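Review: Kodent 5, planning and control software for two-arm benches

Reviewed by Ngọc Tiêu for the Sterkska equipment pages

Kodent is a package for planning and running the movements of two arms that share a table. The department has used version 5 since March, replacing the Arnola planner that had served the same bench. The review covers the planner, the recording tool and the support provided by the supplier, Lytvynenko.

Installation

The package was installed on the existing control computer without difficulty. The printed guide is clear on licences and rather thin on calibration. Users should expect to read the section on joint limits twice, as the units change from degrees to radians between one page and the next.

Planning

The planner treats both arms as a single system and checks every path for contact between them. Over a trial of 726 planning requests it returned a usable path for all but 12. Most of the failures arose when both grippers were asked to enter the same small area from opposite sides. The message given in such cases – "no solution" – does not say which arm is at fault, and this should be improved.

Perception

Object outlines are taken from the overhead view and passed to the planner as simple shapes. Rings are handled better than in the Arnola product, which filled in the hole and so ruled out any grasp with one finger inside it. The size setting is shared by all objects of a class, and a table bearing both large and small items of one kind needs two classes to be defined by hand.

The donut layout has a pink plate of four by the ribbed mat and a blue plate of five smaller ones lower down, with the two arms facing each other across the table. 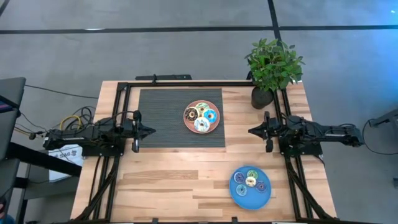 Recording and support

The recorder saves joint positions and video to one file and has proved dependable. Search by date works well; search by label does not ignore capital letters. Ayman Qudah reported this fault to Lytvynenko on 2nd June and received a courteous reply, though no correction has yet been issued.

Recommendation

Suitable for departments with two arms on one bench. Those with a single arm will find the cost hard to justify.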